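Rekska Site Guides Home Safety Set-up Daily Use Staff Changes Contact

Search this guide... Go

Section 11: Preparing the Bench for Assisted Packing

This section is for packing staff and shift leads at the Undon returns room. It covers the set-up of the bench for the Mudine assisted packing unit and the duties that change once the unit is in service. Staff who have not signed the induction sheet must not carry out steps 3 to 9.

11.1 Before the shift

1. Switch off the unit at the wall and hang the red tag on the switch.
2. Brush the grey work surface from the back rim towards the front. Lint and scraps of tape should be removed.
3. Put away drinks and clothing. Personal items belong in the lockers and must not be left at the corners of the surface. 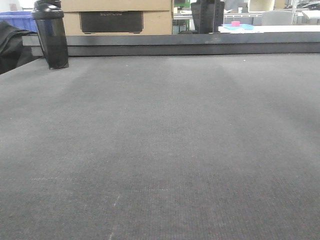
4. Remove the tag, switch on the unit and wait for the steady tone.
5. Enter your staff number at the panel. The unit will not start a batch without one.

Note: The person whose number is entered is the bench lead for that batch. This duty was formerly held by the shift lead, who now supervises up to two benches and is called only when a batch is stopped.

11.2 Checking the surroundings

6. Walk the full length of the bench and look over the rim at the table behind. Trays and small parts may be kept there during a batch, but nothing may be passed across the rim while the tone is sounding.

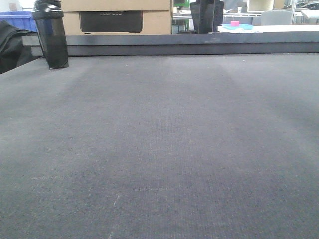
Issue 4 Page 50

7. Confirm that the walkway to the shelving is clear.
8. Set the batch size. The standard batch is 50 cartons; the panel accepts no more than 500.

Caution: Do not reach over the surface to retrieve an item. Press the stop button first and wait until the tone ends.

11.3 Handling cartons

9. Present cartons one at a time. The gripper is set for plain and printed board and may be used on cartons that have been opened before, provided that the panels are firm enough to stand.

Lifting and turning, which used to take up most of a packer's shift, now pass to the unit. Packers are asked to spend the time on inspection, on labels and on cartons the unit refuses. Pay grades are not affected by this change. Any packer who prefers to remain at the manual bench should tell Heike Meinecke before the end of February.
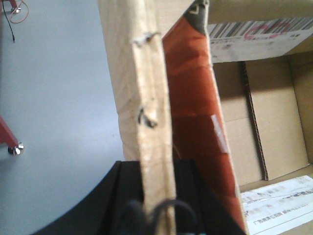 Fig. 11c. Gripper at the cardboard and orange panels, with an open, labelled carton to the right.

10. If a carton is refused twice, take it to the manual bench. Do not present it a third time.
11. Record the refusal on the sheet, with your initials and the reason.

11.4 Deciding whether a carton may be reused

The decision to reuse a carton remains with the packer. The unit measures size and weight only and gives no opinion on condition. Run a hand along each face and then examine the seams. Wrinkling near the top of a face, with loose brown tape hanging from the lower seam, is reason enough to set a carton aside for a second opinion. Old tape should be cut away and never pulled. The bench lead's decision is final for the batch and is not counted against the packer's figures.

Caution: Safety knives must be closed and holstered before the unit is restarted.
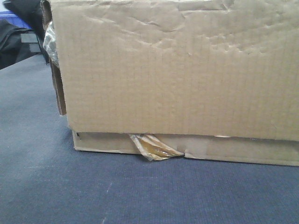 Inspection is now a timed duty with its own line on the rota. No packer is to inspect for longer than 50 minutes without a change of task. Training is given at the bench by Ferenc Illés, using worn cartons with creased faces and small tears in the board along the base, and each packer is asked to explain a decision aloud before signing off.

Previous: 10 Electrical Checks Next: 12 End of Shift

Comments (3)

Taras Vakulenko
Step 8 should mention that the batch size goes back to the standard after a stop. We lost half a morning to that.

Yiran Hao
Could the refusal sheet be kept at the manual bench as well? At present we walk back to fill it in.

Rostyslav Sydorenko
Agreed with Yiran. Also, the 50 minutes should include time spent on labels, as it is the same standing position.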